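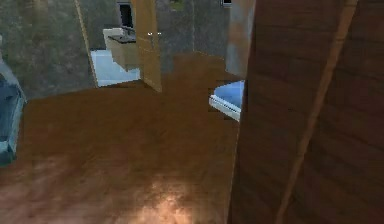
Diapo 1. Parquet, porte ouverte (image de synthèse).

Notes de l'orateur : « Le parquet qui grince, ou l'art de vivre au-dessus de quelqu'un »
Publié le 14/1/18 par la rédaction
18 partages | 11 commentaires

(Laisser l'image pendant que les gens s'assoient. Ne pas commencer avant que la porte du fond soit fermée, elle claque.)

Bonsoir. On m'a demandé une demi-heure sur le bruit de pas. J'ai proposé trois heures, on a transigé.

Question à main levée : qui, dans la salle, habite sous quelqu'un ? Bien. Et qui habite au-dessus ? Toujours moins de mains, alors que les immeubles, à ma connaissance, sont construits avec autant de dessus que de dessous. (Attendre. Si ça ne rit pas, enchaîner vite.)

Diapo 2. Ce que le voisin entend

Distinguer les deux familles. Le bruit aérien, c'est la voix, la télévision, le clavier du petit. Le bruit d'impact, c'est le talon, la chaise, la bille qui tombe à minuit. On confond tout le temps les deux, et on achète donc des rideaux épais pour lutter contre des talons. Les rideaux sont jolis.

Expliquer que le plancher se comporte comme une peau de tambour, et que le voisin du dessous est assis dans le tambour. Le choc passe dans les lames, des lames aux solives, des solives au plafond, et de là dans la soirée d'autrui. Une fois entré dans la structure, il se promène. J'ai connu un immeuble où l'on accusait le troisième étage depuis des années et où le coupable habitait au premier, de l'autre côté de la cage d'escalier.

Diapo 3. Pourquoi ça grince

Le grincement est un frottement : deux pièces de bois qui bougent l'une contre l'autre, ou une lame qui monte et descend le long de son clou. En janvier, le chauffage assèche l'air, le bois se rétracte, les joints s'ouvrent et tout l'appartement se met à commenter vos déplacements. En été ça se calme un peu. Les visites se font en été, d'ailleurs.

Raconter le 175, à Forkstead. Copropriété ancienne, planchers sur solives, entre les deux un remplissage de sable et de gravats que les rénovateurs évacuent avec enthousiasme pour « alléger ». Or ce remplissage était lourd, et c'était justement sa qualité : la masse freine le son. Ils ont sorti 543 sacs, mis de la laine légère à la place, reposé de belles lames toutes neuves. Le premier soir, la dame du dessous savait à quelle heure son voisin s'était brossé les dents.

(Boire. Pas trop, le micro prend tout.)

Diapo 4. Les remèdes, par ordre croissant de dépense

Les chaussons. Succès médiocre auprès du public, excellent rapport qualité-prix. Préciser : semelle souple. Le sabot d'intérieur reste un sabot.

Les patins sous les chaises. À changer quand ils sont tassés, donc bien avant le moment où on y pense.

Le tapis, avec une thibaude épaisse dessous. Insister sur la thibaude. Un tapis mince posé seul calme surtout la conscience de son propriétaire.

Le talc dans les joints. Remède de grand-mère, efficace quelques semaines. Ça se glisse au pinceau, on aspire le surplus, on en retrouve sur le chat.

Revisser les lames sur les solives. Demande de savoir où sont les solives. Demande aussi de savoir où sont les tuyaux, point sur lequel je passerai vite, par pudeur.

La sous-couche résiliente, enfin, si l'on dépose tout. Faire relever la bande périphérique le long des murs : un parquet flottant qui touche le mur ne flotte plus, il s'appuie. Chez Henriques, à qui l'on doit la plupart de nos reprises, on me dit que c'est l'oubli le plus courant. Le deuxième est la plinthe qu'on appuie à fond sur le sol parce que « ça fait plus propre ».

Diapo 5. La conversation

Partie que tout le monde voudrait sauter. Avant les travaux, avant l'expert, avant la lettre recommandée, il y a l'escalier. On monte. On sonne. On évite 23 heures, on évite le pyjama, on évite surtout d'apporter le règlement de copropriété surligné.

Une proposition qui marche assez bien : inviter le voisin du dessus à venir s'asseoir en bas pendant que quelqu'un marche chez lui. Les gens sont sincèrement étonnés par leurs propres talons. À Jornham, l'un d'eux a demandé qui était cet éléphant. C'était sa fille, en chaussettes, plus de 11 ans de danse classique.

Le balai contre le plafond est déconseillé. Il abîme le plafond, et c'est le vôtre.

Diapo 6. Questions

On va me demander si la moquette est obligatoire : lire le règlement de l'immeuble. On va me demander mon avis sur les panneaux Rakico : je ne les ai pas encore posés moi-même, donc pas d'avis. On va me demander comment c'est chez moi. Ça grince. Je vis au rez-de-chaussée, sur cave.

(Rendre la télécommande et récupérer l'échantillon de thibaude : le dernier n'est jamais revenu.)

Ce site utilise des cookies pour mesurer son audience. En poursuivant votre navigation, vous en acceptez l'usage.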